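4. Bagging and Closing Items for the Pickup Shelf

This section covers boxed and loose items that leave the Fillatstead counter in a plastic bag. For items that go out in a paper carton, see Section 5.

Before you start

Clear the packing surface and wipe it down. Grit left on the surface will scratch smooth boxes and can put pinholes in thin bags.

Have these within reach:
Bags, medium or large
Twist ties
Order labels
Scissors
Damp cloth

Choosing the bag

Use a medium bag for anything up to 12 inches on its longest side. Use a large bag for everything else. A bag that is too small will split at the corners of a box, usually on the way to the shelf. If you are between sizes, go up.

Bags come 300 to a carton. When you open the last carton, write it on the reorder sheet by the door.

Opening the bag

1. Take one bag from the stack. Thin bags cling together, so rub the edge between two fingers to make sure you have a single one.
2. Find the open end. The closed end has a flat welded seam.
3. Pull the two sides apart and shake the bag once, away from your face.
4. Check the seam. If you see light through a gap, put the bag in the recycling bin and take another.

Loading the box

5. Stand the box on the surface with the label side toward you.
6. Lower the bag over the box from the top. Do not lift the box into the bag. Heavy boxes stretch the film and weaken the bottom.
7. Ease the plastic past the corners one at a time. If it catches, back up and try again with more slack.
8. Turn the box over, holding the plastic closed underneath with one hand, and set it down.

CAUTION: Boxes over 4 pounds need two bags, one inside the other. Turn the second bag so its seam does not line up with the first.

Gathering and closing

9. Pinch a fold of the loose plastic between thumb and fingers and draw the rest of the film toward it.

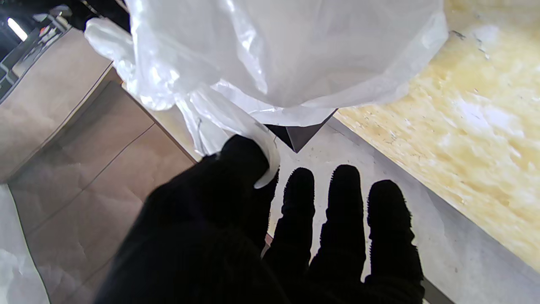

Can I use tape in place of a twist tie?
Use a twist tie whenever the bag may be opened again at the counter. Tape is fine for double-bagged boxes going straight to the Plilville store, as long as it touches plastic only and not the box.

10. Press out the extra air with the flat of your hand. Leave a little room so the film is not tight over the corners.
11. Twist the gathered plastic three full turns and fasten the tie close to the box.
12. Stick the order label on the widest flat side. Do not cover the tie.

NOTE: Labels do not hold well on creased plastic. Smooth the area first.

Storing the finished bag

Place the bag on the pickup shelf with the tie facing up. Do not stack anything on a single-bagged box. Orders for Kerko go on the lower shelf.

If a bag tears after it has been labeled, cut it off, start again at step 1, and print a new label. Questions about labels go to Huia Paewai, extension 167.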